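Skamemness Crockery Return and Reuse
Progress report to the Fasesside Fund for Working Life
Jan 20, 2024

Dear friends at the Fund,

Thank you for your patience with this one, which comes to you a little later than the last and is, I am afraid, a good deal longer. It has been a full stretch for all of us at the Skamemness site, and when I sat down to write I found there was more to tell than the form had boxes for. I have kept to your headings where I could and wandered off from them where I couldn't.

Where we are against the plan

You will remember that the grant was for one thing: to see whether a robot arm could take over the first handling of returned cups, and to be open with you about what that does to the jobs of the people who handle them now. The arm was put in during September by Wyss, who also wrote the picking program, and it has been working on weekday shifts ever since the safety check was signed off. It stands at the end of the return table. Cups come back to us from the canteens in mixed crates, every color and shape you can think of, and the arm's task is to lift them out of the muddle one at a time and set them down where a person can look them over.

Two of the three milestones are met. The arm is in and checked, and everyone on the return team has been trained to start it, stop it and clear it. The third, running a full shift with no help from Wyss on the phone, we have managed on some days and missed on others, so I am leaving it marked as open. I would sooner bring it to you finished.

The figures you asked for

On our last counted day the return team dealt with 1029 cups, of which the arm picked 287 without anyone stepping in. That is a smaller share than the application hoped for, and I know it. We have 7 people on the return team, the same as when we started, and 4 of them are now trained to teach the arm a new cup as well as to run it.

The count was done by hand, with a clicker, by whoever was on the inspection stool, so please treat it as one day's count and nothing grander. Wyss can give us figures from the controller once the logging is fixed, and I will send those on when I have them.

What has changed for the team

This is the part I most wanted to write. The work used to be a long reach over the crate, a twist, a set-down, and then the same again until the break bell. Several of the team had sore shoulders and had stopped mentioning it, having mentioned it for years. With the arm doing part of the reaching, we have moved to turns: a spell on the crates, a spell on inspection, a spell minding the arm. Most people like the change. One of our longest-serving colleagues does not care for it at all and has told me so kindly and often -- she misses working next to the same person all morning, and the turns have split up a pair who had talked their way through a great many crates together. We have now put the two of them on the same inspection spell twice a week, and things are friendlier.

There was worry about jobs, naturally. We said at the start that no hours would be cut during the grant, and none have been. I repeated it at the team meeting before the holidays and will repeat it as often as people need to hear it. What happens once the grant ends is a fair question, and I have asked our board to answer it in writing by the spring, so that the team need not take my word for it.

I should also mention noise. The arm itself is quiet enough, but it beeps when it wants help, and the beep was so sharp that people dreaded it. Wyss swapped it for a softer one after we asked (three times!) and the room has been pleasanter for it.

What is still hard

Plain cups in the open go well. The trouble comes when two cups sit close together, as they so often do, and the fingers have to find a way down beside one without nudging the other. Wyss is trying a slower approach in which the fingers stay spread until they are right over the work. Rims of different widths are another headache, and so is glare from the overhead lights, which we have partly cured by turning one row off and hanging a blind.

We also had a dull week over crates. The Prellia crates we bought are a touch deeper than the old ones, and the arm kept stopping short of the bottom layer. Somebody on the team suggested standing the old crates upside down and tipping a few cups at a time straight onto the wood, and that has worked so well that the Prellia crates are now used for storage. I am sorry about the money spent on them. It was a small sum, and it is shown in the accounts under equipment.

The teaching sessions are where I have seen the most pride. A person moves the arm by hand to the cup, closes the fingers, and saves the move, and there is a good deal of leaning in and advice from both sides of the table. It takes patience, and the people who know cups best turn out to be very good at it.

The gripper over a teal cup, with a paler blue-rimmed one close beside it:
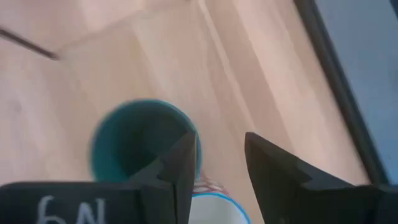 Spending and what we ask next

Spending is in line with the budget apart from two items. Training cost more than we planned, as we paid people for the full session and found cover for their places on the line. Repairs cost less, there having been only one, to a cable. With your agreement we would like to move the repair money across to training, so that the remaining three members of the team can learn to teach the arm too, if they wish to. Two have already asked.

You would be very welcome to come and see us on any weekday. Mornings are best, when the crates come in, and there is always coffee -- we are not short of cups. The accounts and the signed safety check are attached.

With warm thanks from everyone here,

The project lead, Skamemness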